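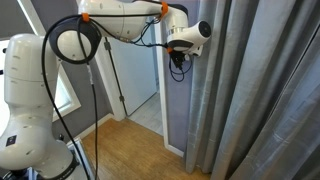

Doorway at Gurnley, June.

Native Meadow Seed Store, Gurnley
Interim progress report to the Abubakari Fund
Reporting period: second half-year, to the end of June

1. Status

The project collects, dries, stores and tests seed from the remaining hay meadows of the Belik valley. Collection and drying are on schedule. Germination testing is behind schedule by one round. Spending is within budget, with one transfer between headings requested in section 6.

2. Collection

The agreed target is 300 collections over the life of the grant. A collection means seed of one species from one meadow in one season. The first season's collecting covered the early grasses and yellow rattle. The second began in late May, when sweet vernal grass came ripe on the lower fields.

Access agreements are in place for all the meadows on the original list except two. One of these changed hands over the winter and the new owner has asked to see the collecting protocol before signing. The other has been ploughed and re-sown with ryegrass, and has been removed from the list. We propose to replace it with the roadside verge at Belik bridge, which has a similar soil and holds great burnet. The verge is cut by the highways contractor, so collecting there would depend on the date of the first cut. We have written to ask for it to be put back until after seed set and are waiting for an answer.

No more than a fifth of the ripe seed is taken from any population on the day of collecting. For the scarcer species this has limited the size of several collections. Collections under 1,000 seeds are kept but flagged in the register as small, and no seed from them is used in testing until a second season's material is available. Wood crane's-bill is the species most affected. It sheds seed over several weeks and a single visit catches little of it, so this season it will be visited repeatedly and the material pooled by meadow.

3. Drying and storage

Seed is cleaned by hand sieve and aspirator, then dried in paper bags on open racks at low relative humidity. The target is equilibrium at 15 per cent relative humidity before sealing. All collections from the first season reached this and have been sealed in foil and moved to the freezers.

The drying room lost control for part of one night in March when the dehumidifier drain blocked. Humidity rose above the working range and the alarm was not acknowledged until the morning check. The bags on the racks at that time were returned to the start of the drying cycle. Moisture readings taken afterwards were normal and no collection was discarded. The drain line has been re-laid with a steeper fall, and the alarm now goes to a second telephone number if the first is not answered.

A duplicate of each sealed collection is to be held at the Kullholm store. The first consignment has been received there and entered in their register. Kullholm uses a different accession format from ours — theirs records the collecting site before the species — and a short conversion table has been agreed so that either number can be traced from the other. The second consignment will go once the labels for the autumn material have been checked against the field sheets.

4. Germination testing

The plan allowed for 96 tests in the period. The third round was not started, because the incubator had to go back for a replacement door seal and was away for longer than quoted. The first two rounds are complete. Results are summarised below by group; full tables will be attached to the final report.

Grasses: high and even germination across meadows. No pre-treatment needed except for quaking grass, where a short period of chilling improved the speed but made little difference to the total.

Yellow rattle: no germination without chilling, as expected. After prolonged chilling, results were good from the lower meadows and variable from the upper ones. Cut tests on the seed that failed showed a high share of empty seed, which points to poor filling in the field. We do not think drying damage is involved.

Legumes: hard seed coats gave low figures until the seed was scarified. Abrasion with fine paper was as effective as chipping and much quicker, and has been adopted as the standard method.

Great burnet: results are not yet reliable. Mould was present in several dishes and the tests will be repeated with surface-sterilised seed.

5. Use of seed

Small quantities were released for one restoration trial at Gurnley, on a bank beside the old hay road. The area was harrowed to expose bare soil and sown in autumn. Seedlings of yellow rattle and red clover were recorded in April. The bank will be cut in late July and the cuttings removed. A botanical survey is booked for the following summer, and no judgement on establishment should be made before then.

6. Budget

Staff, travel and consumables are in line with the profile. The freezer purchase came in under the estimate. We ask permission to move £3,000 from the equipment heading to testing, to cover agar, dishes and bench time for the delayed third round. The total grant is unaffected.

7. Next period

- Complete the third round of germination tests and repeat the great burnet series.
- Collect late species, chiefly devil's-bit scabious and great burnet, from August.
- Send the second duplicate consignment to Kullholm.
- Settle access to the transferred meadow, or name a replacement.
- Draft the storage manual for comment by the Fund.

A decision on the transfer in section 6 is needed before the late collecting starts.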